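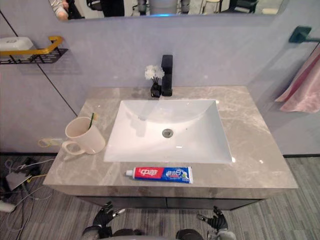
Head view, sink station, hands parked. Toothbrush in the mug, paste at the front edge.

Thread: Does hiding the mirror help? Our numbers, with complaints

gripcreep
Posted October 2022

Results from the bathroom task, as promised to the two people who asked. The instruction is "put the toothpaste in the mug." One tube, one mug, two hands, and a policy that had apparently never met a mirror it didn't want to study.

Method, short version. We trained on 100 teleoperated demos at this vanity. Same network, same seed, two conditions. In condition A the policy gets the full head view. In condition B we paint everything above the back of the counter flat gray before it goes in, so the mirror is gone, along with the faucet top, the flowers and most of the shelf. Then 30 trials each, tube moved around the front of the counter between trials, mug always on the left.

Masked got the tube into the mug a lot more often than full view. The full view policy's favorite failure was to start well, then drift up and toward the back wall with both hands, like it was going to shake hands with itself. I'll put the table up when I've rechecked two trials where I can't read my own handwriting.

tallow_62
So you made the input easier and the task got easier. Congratulations to the gray paint.

gripcreep
The tube is in the same place in both! The paint doesn't touch the part of the counter where the work happens. If the network was looking at the tube, it shouldn't care.

tallow_62
It cares because you took away half the pixels that vary. People walk around back there. In your own picture somebody's knee is in the mirror. Any person sitting, standing or shifting a leg is a brand new image as far as 100 demos are concerned. You've shown that background clutter hurts a small dataset. I could have told you that over lunch.

Gyu-bin Cho
I think tallow is half right, and I ran a chunk of these, so take that as you like. The knee is a nuisance. But the drift toward the wall is a different failure from the ones we get with ordinary clutter. When we leave junk on the counter the hands dither and miss. With the mirror they commit. There's a gray body with a blue light strip in the middle of that glass, and it's there in every demo, and its sides move whenever the real arms do. That's a very good predictor of arm motion. My guess is the policy learned to read its own reflection instead of reading the counter.

tallow_62
It already gets joint angles, doesn't it? Why would it need to read them off a mirror?

Gyu-bin Cho
It gets them. Networks take redundant inputs all the time. I'm not claiming I can prove it from this.

Přemysl Hrnčiar
What you want is a third condition. Cover the glass with a sheet, physically, in collection and in testing, and leave the rest of the wall in view. Then the flowers, towel and shelf stay in and only the reflection goes. If sheet matches gray paint, it was the mirror. If it lands in between, you both get to be insufferable.

We did something like this on Greltari with a glass-front cabinet and the answer was in between, for the record.

gripcreep
Sheet means re-collecting 100 demos. My wrists would like a word.

Přemysl Hrnčiar
Then paint only the mirror region in software. It has a clean lower edge with rounded corners, and your head barely moves. Twenty minutes of work.

gripcreep
The head moves more than you'd think when both arms reach. But fine, yes, that's cheap. I'll do that.

moss_bracket
Unrelated question from someone who only does grasping. How does it get hold of a tube lying flat like that, nearly lined up with the counter edge? I'd expect the fingers to push it straight off the front.

gripcreep
They do, plenty. The demos that worked best come in over the red end, by the cap, and pinch across the tube. Grab it by the crimp and the whole thing swings and hits the mug. I have a folder called "mug hits." It's large.

moss_bracket
And the brush already in there?

gripcreep
Leans toward the right side of the rim, so the opening you can use is smaller than it looks from the head. We left it in for both conditions. Taking it out felt like cheating.

tallow_62
But gray paint didn't.

gripcreep
Mirror-only mask goes in tonight. Same 30 tube positions, and Gyu-bin is scoring without being told which policy is running.

tallow_62
Good. Post the mug hits too.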